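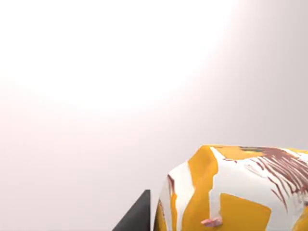 N.º 15, página 3

# Preguntas frecuentes: la parada de la pinza en el simulador Nernollow

Estas preguntas llegaron después del fallo de octubre. Las respuestas las preparó Lutz Grube, del equipo de simulación de Cikel.

**¿Qué falló exactamente?**

El brazo simulado tenía que bajar la pinza al lado de un bulto cubierto con tela estampada, cerrar los dedos y levantar. En el ciclo 1,871 la orden de cierre llegó antes de terminar la bajada. El límite de fuerza no se activó y el programa siguió enviando movimiento.

**¿Hubo peligro para las personas?**

No. El fallo ocurrió solamente en la simulación. Lo tratamos igual como asunto de seguridad, porque el mismo controlador, Deretti, se instala después en las celdas reales.

**¿La culpa es de la tela?**

No lo creemos. La tela amarilla, blanca y granate tiene pliegues suaves, y al principio sospechamos del cálculo de contacto. Repetimos la prueba con un bloque rígido sin tela y el error apareció otra vez.

**¿Por qué el fondo es tan claro y no se ve el suelo?**

Es el fondo que usamos para las pruebas de contacto. El suelo no se dibuja, pero las colisiones con él se calculan de manera normal. Si su versión no detecta estas colisiones, escríbanos, es otro problema.

**¿Cómo sé si mi instalación está afectada?**

Abra el registro y busque el aviso «cierre anticipado». Si aparece, haga lo siguiente:

1. Detenga la secuencia con la parada del controlador.
2. Guarde el registro completo antes de reiniciar.
3. No pase el programa a un brazo real.

**¿Existe ya una corrección?**

Sí, está en el módulo Fan. Ahora la pinza espera la confirmación de posición antes de cerrar. Con este cambio hicimos 1,993 ciclos y el aviso no salió. Todavía falta la prueba con carga pesada — por este motivo la corrección se entrega como provisional.

**¿Puedo subir el límite de fuerza para evitar las paradas?**

Le pedimos que no lo haga. Deje el valor de fábrica y mándenos su registro, también si la parada le parece injustificada.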